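Home | Journal | Rooms | Galleries | Shop the Sale Table | Contact

The Plate Shelf, One July Later

Posted in Galleries | 173 shares | 41 comments

So many of you asked for more of the plates after my last post that I gave up answering one by one and made a gallery! If you're new, hello, I write about dishes. Mostly plates, sometimes bowls, now and then a cake stand if it behaves itself. I don't have a matching set of anything and haven't since college, and my cupboard looks like four different families moved out in a hurry and left me their kitchens.

Last July I decided to get everything out, wash it, decide what stays, and put the keepers back where I can reach them. It took a lot longer than I planned (I started at 9 in the morning with a big pot of coffee and I was still on my knees with newspaper at suppertime). This year I did it again and it went faster, partly because I got rid of so much the first time and partly because I'd finally bought decent shelf liner.

A few notes before the picture part, because the same questions come up every time.

Where do I buy? All over. The church sale in Pandholm is my favorite, and I go early with a tote bag and two old towels. The Hinojosa flea market is bigger and louder and the prices are silly if you get there after lunch, when people don't want to load their trucks again. There used to be a good secondhand shop in Madine, but it changed hands and now it's mostly lamps. Nice lamps! I came home with one. But I miss the back room with the dishes stacked on the floor.

Do I use them? Yes, every single one. I had a rule for a while about "good" plates and regular plates and I dropped it the winter I chipped a good one just moving it out of the way. If it's going to get chipped I'd like there to have been toast on it first.

What about the dishwasher? The plain white ones go in. Anything with gold on it, never. Anything with a fancy edge I do by hand in the small sink, with a dish towel folded in the bottom, and I let it dry standing up in the rack. I know some of you put everything in and have had no trouble for years. I read all your comments about it. I'm still not putting my gold rims in.

And yes, I still have the notebook. Each dish gets a line with where it came from, what I paid and what's wrong with it. I'm on the second notebook now. The first one filled up with a lot of things I don't own anymore, which is a little embarrassing to read back. Apparently I once paid real money for a gravy boat with no handle.

How I sort

I pull everything down and make piles by color first. Size would be more sensible, I know, I know. But I pick a plate in the morning by color, so that's how I want to find it. Blues together, then the greens, then pinks and reds, then the white and cream ones that go with everybody. The browns get their own little stack on the lowest shelf and come out around October with the soup.

Then inside each color I stack by shape, flat ones on the bottom. Anything with a wave or a ruffle goes on top, and never more than three deep. Those edges don't sit down into each other the way a round plate does, and the whole stack rocks if you so much as close a drawer. I cut circles out of an old flannel sheet to go between them. You can buy felt ones, and they're very pretty, but the sheet was free and I got enough circles out of it for the whole cupboard and my sister's cupboard too.

Things I let go of this time: a set of snack plates with a spot for the cup (cute, never used), two dinner plates that were too big for the cupboard door to close, and a fish platter that I loved and that weighed as much as a small dog. The platter went to a neighbor who cooks for a crowd. I've already been invited over to visit it.

Things I almost let go of and didn't: the little Skolidden dish with the crack. I use it for rings and rubber bands next to the sink. It's earned its spot.

About the greens

Green is where I have no self-control. I've got the dark bottle greens, the gray-greens that look good with eggs, one very loud lime one that I defend at every family dinner, and the pale minty ones, which are the ones I reach for most. Pale green makes food look good. I can't explain it any better than that. Tomatoes, strawberries, a slice of plain pound cake, half a sandwich, all of it looks like somebody made an effort.

My feelings on ruffled edges have changed, too. I used to think they were fussy. My grandmother had a candy dish with a crimped rim and we weren't allowed near it, so for years anything wavy said "hands off" to me. Then I started using one for my afternoon snack and I got over it in a week. They're easy to pick up, for one thing, and crackers don't slide off. The only pain is drying them, you have to go around every little dip with the corner of the towel or you get spots.

What goes on a small plate

I get asked this a lot by people who've inherited a pile of odd ones and don't want to just hang them on the wall (though do hang them if you like, I've got three over my stove). Here's what mine get used for in a normal week:

- toast, the everyday answer
- one piece of fruit and a paring knife, at 3 in the afternoon when I'm pretending I don't want cookies
- cookies
- the tea bag and spoon, so they're not dripping on the counter
- olives when people come over, with a second plate for the pits
- a candle, if the plate's got a chip I don't love looking at

One piece of fruit on its own plate is such a small thing but I really do recommend it. I used to eat an apple over the sink like I was being timed. Now I sit down.

A word on photographing dishes

A few of you sent in pictures of your own, which I loved, and some of you said yours came out gray or full of glare. Glossy plates are tricky! I turn off the overhead light and go near a window, and then I move the plate a little at a time until the shine sits along the rim and leaves the middle alone. Some shine is good, it's how you can tell there's a ruffle there at all. Put something small and bright on it and you're done. I'd skip the doilies. I'd skip anything with a busy print right underneath as well, though a pattern farther back can be lovely, blues especially.

Next time I'm doing bowls, and I need to warn you that it's a bigger cupboard. If you've got a question about storing the deep ones, leave it in the comments and I'll try to get to it before I have them all over the floor.

I've kept the gallery to a single favorite this round. It's one of the ruffled ones, of course.

3,319 views | 177 likes | Share | Save | Print

You might also like
- The Flannel Circle Trick, With a Pattern
- What I Brought Home From Hinojosa
- Lamps From Madine (Sorry, Plates)
- Can You Fix a Crack? My Skolidden Dish
- Early Bird Notes on the Pandholm Church Sale
- 500 Comments Later: The Great Dishwasher Argument
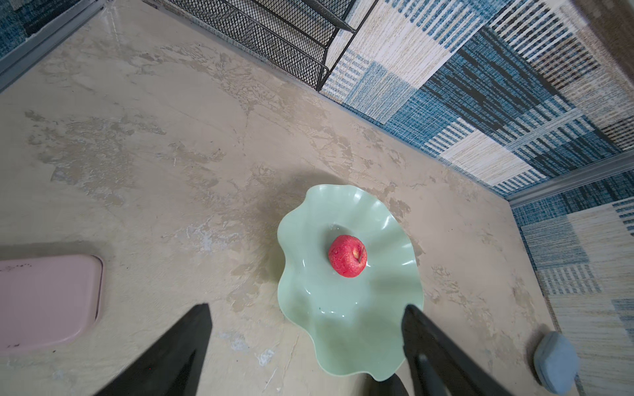

Mint green with a wavy lily-pad edge, and one small speckled red apple for company.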